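4. Hand and Controller Comparison

4.1 Platform and rooms

All trials used the same two-armed platform, with a multi-fingered hand on each arm and a sensor module strapped on near each wrist. The head camera gave the wide view in Figure 3 (a), and small cameras at the wrist gave the other three. We ran the work over two weeks in August in a furnished flat in Josard, where the rooms are small and the floor coverings changeable enough to upset any tuning done in the lab. 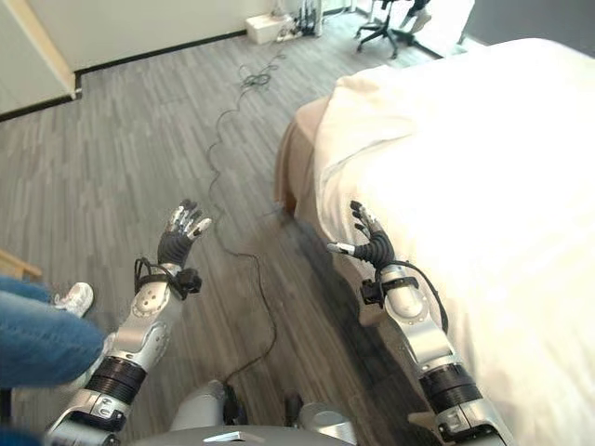 Power and network came over a tether. We had planned to run on battery, but the packs lost charge too quickly with both hands active, and swapping them meant re-homing every finger joint. The tether limited how far the base could turn - a limit we applied equally to both controllers.

4.2 Controllers

Two controllers were compared on the same hands:

(a) The Cudau position controller, which closes all fingers along a fixed path and stops on a current limit. We left the limit at its default.

(b) The Khumalo compliant controller, which lowers stiffness as the fingertips near a surface. Its approach begins with the four fingers side by side and pointing down, the thumb opposite, and the fingertips held just clear of the material. 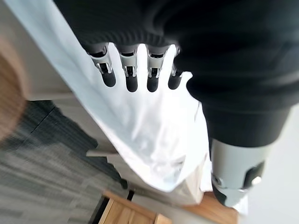
4.3 Wrist camera placement

Katsuhiko Katayama suggested the wrist mount after early trials in which the head camera lost sight of the fingertips during low reaches. From the wrist, the fingers stay in view through the whole approach, at the cost of the back of the hand filling much of the picture. White fabric made the black fingertips easy to segment. Darker covers were harder, and we had to raise the exposure by hand for those.

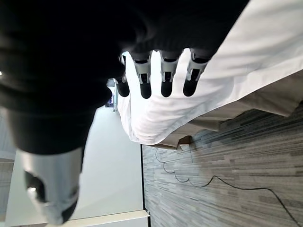

Figure 3 (c). Wrist camera view with the four fingertips close to white fabric.

4.4 Procedure and results

Each controller made 200 attempts at picking up soft, crumpled material. An attempt counted as a success if the material stayed in the grip for 20 seconds after lifting. Attempts stopped by a tether snag were repeated and left out of the totals. 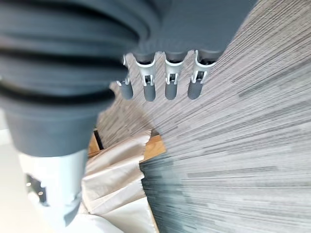
The compliant controller did better on thin sheets, where the position controller tended to push the material flat before the fingers closed. On heavier bedding there was little between them. Most failures with (b) came from the thumb arriving late, a fault we traced to a filter setting in the Zodska driver and did not correct partway through the trials.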